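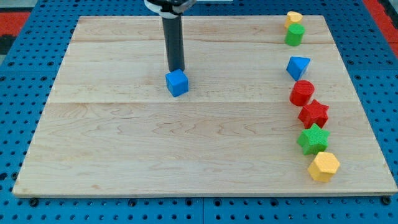 *The sorting cell at Trikbridge, with the arm down at the blue cube.*

Notes from the visit to Trikbridge, Feb 5, 2023

I went to the open day at Trikbridge mainly for one reason. In our workshop at Lutmont we had a small accident in December, when an arm pushed a part into the table and bent its own tool. I wanted to see how other people handle such faults. The invitation promised "an honest talk about a bad day", and this sounded better to me than another show of perfect machines.

The training hall is on the ground floor of the old Ackermann building. One enters through the yard, past the loading ramp, and the signs are small, so I first walked into the canteen. They gave us visitor shoes with steel caps. Mine were one size too large.

Our guide was Edit Bodnár. She has led the hall from 2018 and she speaks quickly, but she answered every question, also the ones that were not comfortable. Our group stood with her at the sorting cell for most of the morning. The work there is simple: toy blocks in several shapes and colors lie on a wooden board, and the arm must take them one after another and place them where the program tells. The board sits on a blue table with holes, so everything can be moved and fixed again for the next class.

**What went wrong**

The fault happened during a course last year. The arm was going down for a block and it did not stop at the right height. It pressed the block against the board until the force limit of the controller stopped it. The block jumped out to the side and hit the safety screen. Nobody was hurt. A student had his hand on the door of the cell at this moment, and this is the part which Edit Bodnár repeated two times.

The cause was found the same afternoon. The day before, the old board had been exchanged for a thicker one, and the height of the surface in the program stayed as it was. The arm was working exactly after its numbers, only the numbers belonged to another board. The force limit did not help early enough, as it was set to 80 newtons, a value somebody had copied from a different exercise.

I asked why the door switch did not stop the arm. The answer was that the door was still closed. The student was only preparing to open it. So the switch was in order, but the rule for people was weak.

**What they changed**

After each change of board or tool, the height is now measured again with a touch test at slow speed. The result is written on a card, and the card hangs on the cell. Without a card with a fresh signature the teacher does not give the key. The door handle is also touched only by the person who holds the key. They bought a force sensor from Woltano, and the limit is now much lower for this exercise.

They also keep a log of all faults, including very small ones, for example a block which slipped or a program started from the wrong line. When we visited, the log had 3304 lines. I was surprised, but she said that a high number is a good sign for her, because people are writing. Before the incident there were nearly 1000.

**My opinion**

The touch test I would take home immediately. It costs a few minutes and needs no new equipment. About the card I am less sure. In a school the teacher is always present, but with us there are two shifts and the cards will be signed in advance, I know my colleagues. Maybe the controller should ask for the height itself and refuse to start.

I missed one thing in the tour. There was no demonstration of the fault, even at slow speed with a soft block. I understand the reasons, but for the students it would be useful to hear how the arm sounds when it pushes too hard.

The coffee was good and the bus back leaves from the other side of the yard.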